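Ticket 1177 — Uploader marks good episodes as "incomplete"
Project: Plarby, bedroom cleanup task
Site: Lekent apartment
Status: open, waiting for reply from Ilitz support

24th January, 9:40
After the update of the recorder, 44 of 188 episodes were rejected with the message "right gripper stream too short". I opened several of them by hand and the video is complete from start to end. The joint values of the left arm are also complete.

10:25
Restarted the recorder and recorded two new episodes. Same message for both. Changed the cable of the right wrist, no difference.

11:50
I compared with the old episodes from December. In the rejected ones the right gripper stays open for a long time while the left one holds the bin. I think the new recorder saves a gripper value only when it changes, so a hand which does not move gives very few lines. The checker still expects nearly 4000 lines per episode.

13:15
Test with the normal setup: left gripper on the rim of the bin, right gripper open, litter on the carpet between the bed and the sofa.

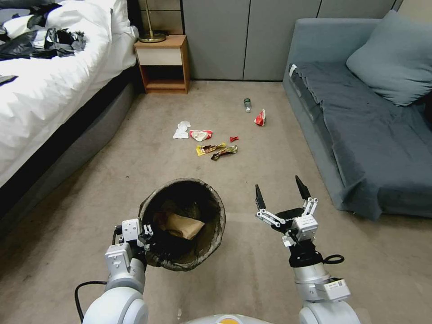

I asked the operator to open and close the right gripper slightly during the whole episode, and this one was accepted. It is not a solution for us — the model would learn this movement too.

14:30
Alexiou site has the old recorder version and no rejected episodes. Please tell us if we can go back to that version, or if the "save on change" option can be switched off. Until then we keep the rejected files and do not delete anything.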